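Home
Threads
Saved
Search

Fiorella Messina
October

Trying the thing everybody keeps sharing: empty the junk drawer onto a dark cloth, put one basket next to it, and "let each object earn its place." I have doubts. I've had doubts since the first video.

14 replies

The Homavell guide says a junk drawer should hold no more than 6 things. Six! Who wrote that, a person with no batteries?

It also says the average drawer has 300 items in it. Where does that number come from? I looked. It links to a blog post, which links back to the guide.

9 replies

Anyway, the lemon. According to the guide, food found outside the kitchen goes "straight home." Fine. But it has no line at all for a drawing compass still in its plastic case, and that's the kind of thing I need a ruling on. I haven't drawn a circle since school.

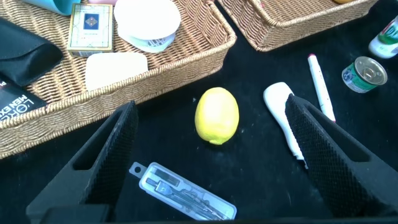 Same with markers. You're told to test every pen and toss the weak ones. Then you need a pen in December and you go out and buy a pack, and I notice Homavell sells packs.

104 likes

Yabsira Lencho asked if the basket at least helps. It's a nice basket. I like wicker. But moving stuff from a drawer to a basket is just a drawer with better lighting.

And small cans go in the pantry. I did not need a guide for that one.

22 replies

I'll give it until the end of the month. If I can find the scissors on the first try, I'll post an apology. Don't wait up.

Back to top | Contact | Help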